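Plotlow Community Hall
Winter walk-through, main building and kitchen
Saturday, December 28, 2024
Checked by: Corina Imhof
Copy to: Hanane Berrada

Hanane, I did this one on my own and took my time over it, so please forgive the length of the comments. I'd sooner write too much than have you ring me from Julholm wondering what I meant by "see to door"!

Front steps and ramp: OK
Swept and gritted when I arrived. The handrail on the ramp is firm all the way up, and the new grit bin lid closes properly, which the old one never did in all the years I've been coming here.

Main entrance, door closer: NEEDS ATTENTION
It shuts far too fast for anybody with a stroller or a walking stick. I had a go at the adjusting screw and it made no difference that I could feel. Could we ask the Wanova people to look at it when they come for the boiler?

Fire exits: OK, with one remark
Both open easily from the inside. The chair trolley had crept in front of the back one again (I moved it). Please put a line about it in the next letter to the groups, because a sign clearly isn't enough.

Extinguishers: OK
All 4 hanging where they should be, pins in, needles in the green. The last service tag says August, so we're fine for a good while yet.

Tables and worktops: OK
I ran my hand along every edge looking for splinters, the way my mother used to check the school benches, and found nothing worth sanding. Table legs lock nicely, too. 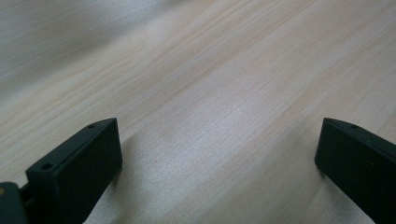 Kitchen, electrical: NEEDS ATTENTION
The kettle lead is getting stiff near the plug and I've put the kettle away in the cupboard with a note on it. The Rostami oven is behaving, though the timer still buzzes a little after you switch it off. Fridge was nice and cold and somebody had left half a very good fruit cake in it, which I did not touch.

First aid box: TOPPED UP
Added plasters and a burn dressing. The eye wash is still in date.

Emergency lighting: OK
Held on for the full test, including the one over the stage stairs that worried us before.

Water heater meter: 1,043
Written in the book as well, on the page with the coffee ring.

Stage stairs: NOT DONE
The tread tape is lifting on the bottom step and I'd run out of new tape. I'll bring a roll with me next time, and meanwhile the curtain is drawn across and the rope is up. If the choir wants the stage before then, they'd better call me first.

Keys are back in the small safe.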